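ACTA REUNIÓN COCINA COMÚN, PLANTA BAJA
2020-02-07

Asisten: Ieva Krūmiņa (modera), gente de Jollar y de Eseck, una persona de Luik. Wornilex no viene, avisan por correo.

1. Acta anterior
Se aprueba sin cambios. Falta colgarla en el tablón.

2. Cuentas
Quedan 3,615 en la caja común. Se reservan 2,000 para el cambio del fregadero, presupuesto ya aceptado. Eseck pregunta si entra el grifo. Entra. Luik debe todavía 60 de enero, lo pagan esta semana.

3. Nevera
Otra vez tápers sin nombre. Acuerdo: lo que no lleve etiqueta se tira al vaciar. Jollar protesta por un queso. No se reabre el tema. Ieva compra etiquetas y rotulador, se deja atado con cuerda.

4. Estanterías
Cajas mezcladas, café de unos con material de otros. Propuesta de Eseck: una balda por empresa y la de abajo común. Aprobado. Cada cual recoje lo suyo antes de marzo. Lo que quede sin dueño pasa a la balda común.

5. Microondas

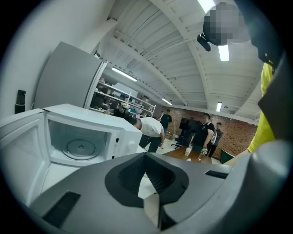
Limpieza del microondas, turnos por empresa. Empieza Jollar, luego Eseck, Luik y Wornilex (comunicárselo). Se friega también el plato de cristal giratorio, que se saca y se vuelve a poner bien centrado. Al acabar, puerta abierta un rato para que ventile. Luik pide uno más grande; no hay dinero hasta despues del fregadero. Se pospone. Comida con salsa, siempre tapada.

6. Ruegos y preguntas
- Horario de comida: 2 turnos, se mantiene.
- Trapos: los lava Eseck este mes.
- Botellas de plastico al contenedor amarillo, no a la papelera de la entrada.
- Lavavajillas: pendiente, Ieva llama al técnico.

Próxima reunión en marzo, fecha por correo. Toma nota Ieva Krūmiņa.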